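Skukano Practice Kitchen and Pindik Task Manager: a long-term review

Our lab tests pick-and-place routines for kitchen work, and for the past two quarters most of that testing has run on two products bought together. The Skukano is a bench-height practice kitchen. Pindik is the software that queues tasks for the arm, logs every attempt and hands out the labeling work afterward. We paid 2,875 for the kitchen and a one-year Pindik license, shipping extra. I run the floor schedule, so this review is mostly from the side of the people who work with it all day.

Before this we built our own counters out of shelving. Every time the layout changed, somebody lost a morning to leveling and measuring. The kitchen arrived on a pallet from Yeoh, the distributor, and was up and bolted by 3 p.m. the same day. Two people can do it. The instructions are short, and the drawing for the sink section is wrong about which screws go where, so lay out the hardware first and sort it by length.

The butcher-block counter is the best part. The surface is flat and the front corner is rounded, so sleeves and cables don't catch on it. We keep bananas, metal bowls and other small pieces on it for most routines.

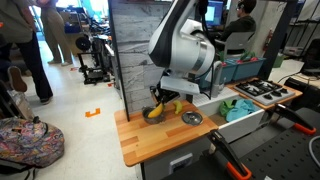 Reach was our main worry, and it has been fine. The arm gets to the counter, the sink and the stovetop without anyone having to shift the base. With our old counters we moved the base several times a week and recalibrated after each move. That job was split between the technicians and it was the one they complained about most. Now it happens when we change the gripper and otherwise gets left alone.

Shiny metal is still hard on our depth sensing. A matte set of bowls would help, and Skukano doesn't sell one. Cloth is the other weak spot. A pile of cloths never lands the same way, and the success numbers Pindik reports for cloth tasks swing so much from one session to the next that I stopped putting them in the monthly summary.

Pindik itself is plain to look at and easy to learn. You write a list of tasks, set how many attempts each one gets, and start. Our usual batch is 180 attempts. When an attempt fails, the software pauses and asks for a reset, and a person puts the objects back and taps a button. It keeps a record of who did each reset and how long it took.

That last feature caused trouble. In the first weeks the reset times were visible to everyone on the shared dashboard, sorted fastest to slowest. People started rushing, and objects went back in the wrong spots. Sulastri Wibisono, our senior technician, asked for the ranking to be turned off. I agreed, but the setting was buried in the account menu and it took a support call to find it. I think it should be off by default. If you buy this, talk to your staff about what gets recorded before the first batch and not after.

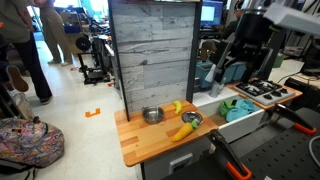
What changed for the staff

The work is different now. A technician used to drive the arm by hand for most of a shift, which was tiring on the wrists and neck but took some skill. With Pindik running the queue, a good part of the shift is resetting objects and checking labels. Some of the team like it better. They get time for reports and for fixing the gripper pads. Others find it dull, and I understand that.

Haziq Simanjuntak was our quickest hand operator and he disliked the change at first. He now writes most of our task lists - he knows which grasps are likely to fail - and his pay grade went up with the new duties. That took a while to arrange with management. The job descriptions should have been rewritten when we placed the order.

We didn't cut any positions. We did cancel one planned hire, and I'd rather say so here than leave it out. We also had to set a rotation, because resets done by one person all afternoon get sloppy. Two hours on, then a switch, works for us.

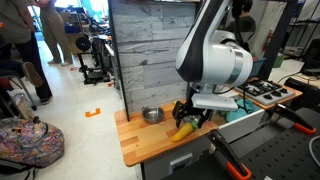
Reviewed by the floor scheduling lead, Borneo Test Lab
Category: Lab equipment and software
Updated in May

Since I first posted this, Skukano has sent us a corrected drawing for the sink section, and Pindik has moved the ranking setting to the main page. It is still on by default.

A few readers asked about noise and space. The kitchen makes none, of course, and the arm is quiet enough to talk over. For space, measure the counter and then leave plenty of walking room on the open side. People gather there during a batch, and bags end up on the floor.

Clamps are not included. Buy decent ones, and check them at the start of each shift.

I would buy the kitchen again. With Pindik I would ask for a trial first and have the technicians run it for a month before signing. They will find things in the first week that a manager won't.

Kitchen: 4 out of 5
Software: 3 out of 5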